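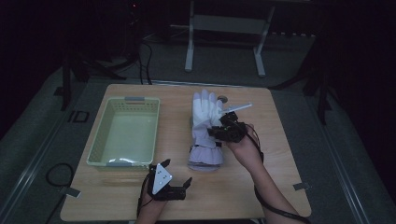
**Gadden rules** – a short set of good-practice rules for hand-held gripper work at a table, first put out by Situm in September and now on version 2. Used at Mercado and a few smaller sites.

## Scope

Covers two-handed sorting and packing of light goods. Not lifting, not anything with blades. Arm-mounted grippers have their own sheet (Grivuvex, part 4).

## Main rules

- Table clamped at the front corners before anyone picks up a gripper.
- Cables run back along the forearm, never accross the work area.
- Soft items such as gloves held near one end, not bunched.
- Basket within reach of either hand, emptied between runs.
- Stands and tripods kept behind or beside the table.

## Checks

Jaws looked at every 3000 cycles, sooner if a tip is bent. Logs kept for 135 days. Version 1 asked for less – no log at all, wich drew complaints from Mercado.

Last revised 22/03/2024.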